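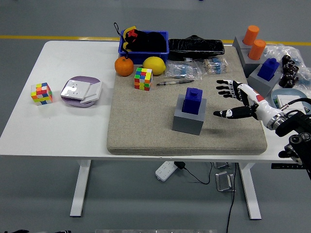

A dark blue piece on a gray block, set out on a speckled mat.

The Weight of a Good Toy
March
By Ghasemi Features Desk, Jarkgate
Search this site Enter keyword Go

The toy library in Desomholm lends to 175 families. It occupies two rooms above the former savings bank and opens in the late morning, when parents of children too young for school are most likely to be in town. Members pay a small yearly fee and may keep up to two items at a time. The catalog lists 1229 entries, and building blocks of one kind or another make up the largest part of it.

Ghasemi has reported on the revival of toy lending before, chiefly as a matter of household cost. Less has been written on how such collections are chosen. The Desomholm library has a written policy on the subject, drafted by its director, Ngaio Pomare, and revised every other year. It runs to 30 pages and gives more space to blocks than to puzzles, dolls and wheeled toys combined.

"A block has to stay where a child puts it," Pomare said. "If it slides or tips for no clear reason, the child learns very little from it and usually goes off to do something else."

The policy favors plain shapes in a small number of colors. Sets with a printed theme are accepted as gifts but seldom bought, on the ground that they are borrowed heavily for one season and then sit on the shelf.
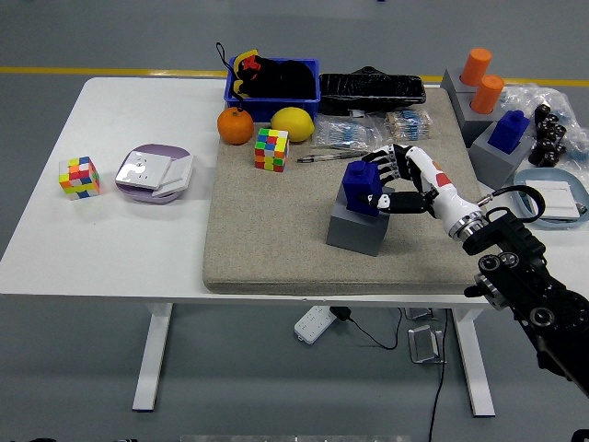
Repair is the other large concern. Under the policy, a set with missing pieces is not withdrawn at once. It is relabeled with its new contents and lent again, and spare parts are kept by size in drawers along the back wall. Wooden pieces are sanded and oiled. Chipped plastic is taken out of circulation – the director makes no exceptions here – and replaced when the budget allows.

Jarkgate, the larger town to the south, opened a lending room of its own last year and adopted much of the same policy. Its stock is smaller, and the two libraries now exchange sets each spring through the Vamum courier service. Families in either town may return items to the other.

Both libraries plan to extend their lending to grandparents and other relatives who look after children during working hours. At present a parent or guardian must sign for each loan. The revised form is under review in Desomholm, and members will receive a copy with their next renewal notice.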